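Home | Manuals | Kitchen Cell | Downloads | Contact

4. Setting the gripper height over the play kitchen

This is the fun part of the set-up! Once the height is right, the Nundus arm picks up toy food all afternoon, so take your time here. You'll need the Mornell hex key and the 20 mm spacer from the kit.

1. Lay the cutting board across the stove top. It can sit at an angle.
2. Put the plate, the scalloped dish and the toy food on the board.
3. Set arm speed to 20 percent and open the gripper.
4. Jog down until the fingertips just meet the spacer, then press Save Height.
5. Take the spacer away and step through each pickup point - plate, dish and bare board - saving as you go.

CAUTION: Keep your hands off the counter while the arm is live. Jogging at 100 percent is fast enough to crack a plate.

NOTE: The rim of a plate stands higher than the board. If the plate is a pickup point, give it a height of its own (65 is a great starting value on screen 21).

Gripper near the board, with the plate and toy corn in both views:

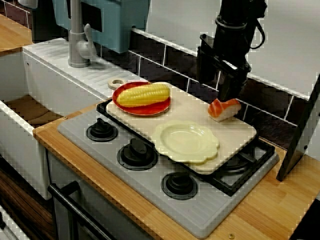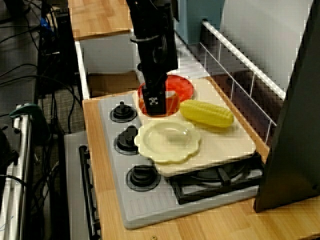 6. Check the arm cable. It should hang in an easy loop and never pull tight when the wrist turns. Add slack at the collar if it does.
7. Run the Trekosum test routine twice at low speed. If a finger touches the board, raise that point one step and run it again.
8. Bring the speed up slowly and enjoy it - a well-set gripper is a pleasure to watch.

Write the saved heights on the card inside the control box door.

Related sections
- 3. Bolting down the arm
- 5. Teaching pickup points
- 9. Replacing worn fingertips
- Puma adapter plate: fitting notes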